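Garment Folding with Two Hand-Held Grippers
Final Project Report, Introduction to Robotics
Wajid Warraich and Thịnh Đặng
March 2020

1. Background

Our section was asked to choose a household task and find out what a robot arm would have to do to complete it. We chose putting clothes in order. The first proposal covered folding, hanging and sorting. Our instructor, Mr. Fesier, told us in October that this was three projects, and we cut it down to folding.

The class has one arm, the Sturkovar, and every team shares it. Arm time was given out in short blocks, so most of our work was done by hand with a pair of grippers that close the same way the arm's gripper does. A person holds one in each hand and does the task while a small camera on each gripper records it. The recordings are then used to train the folding program. Wajid did most of the gripper work and Thịnh wrote the software that sorted and labeled the recordings.

2. Equipment

The jaws came from the Paltham parts kit. We printed new jaw blocks twice. The first set was too smooth and let thin cloth slide out. The second set had shallow grooves and we kept it for the rest of the project. The handles were not changed.

The recordings went onto a laptop and were backed up to the Zaidi drive in the lab. By the end we had 2427 clips, each one covering a single grasp and release.

3. Collecting the clips

We began with dish towels on a lab table. Towels are flat and the same on both sides, and after the first 700 clips the program could pick a corner correctly most of the time. We then moved to clothes, and to beds and couches in place of the lab table, so that the program would not learn to depend on a plain background. 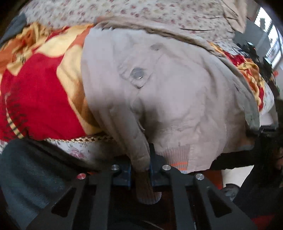 Jackets were the hardest item we tried. A towel has four corners and any of them will do, but a jacket has sleeves that have to be dealt with before the body can be folded. We tried several places to grip a sleeve. Holding it near the end, with the cuff hanging below the jaws, gave us the best control over where the rest of the sleeve went. Gripping higher up left a long piece swinging free. The beige jacket also has round metal snaps, and in our early labels the software marked bright spots on snaps as corners. Thịnh fixed this by labeling snaps as their own class. Ribbed trim caused less trouble than we expected, and the program learned to find it quickly.

Patterned bedding was a separate problem. On a plain sheet the program found the outline of a garment without help. On a busy print it sometimes followed a line in the pattern and missed the hem. We recorded more clips on patterned blankets and the mistakes became less frequent, though they did not stop.

4. Results

In the final test the Sturkovar was given 12 garments, one at a time, laid out flat by a team member. It folded all of the towels and shirts in the set well enough to stack. It folded one jacket and failed on 2. In both failures the arm let go of the sleeve too early and then tried to fold the body over it.

Average time per garment was well over a minute. A person is much faster, and we did not try to improve the speed.

5. Problems

The left gripper's trigger spring wore out in the middle of the project and the replacement was stiffer. Clips made before and after the change do not match in closing speed. We should have replaced both springs together.

We also did not write down lighting conditions at the start. When results dropped on the couch recordings we could not tell if the cause was the fabric or the light.

6. Next steps

The next team should record more sleeves, especially on jackets with a lining, and should start from a garment that is bunched up instead of spread out. The label files and the grooved jaw design are in the class folder. The printer settings are in the same folder under the file name for the second set.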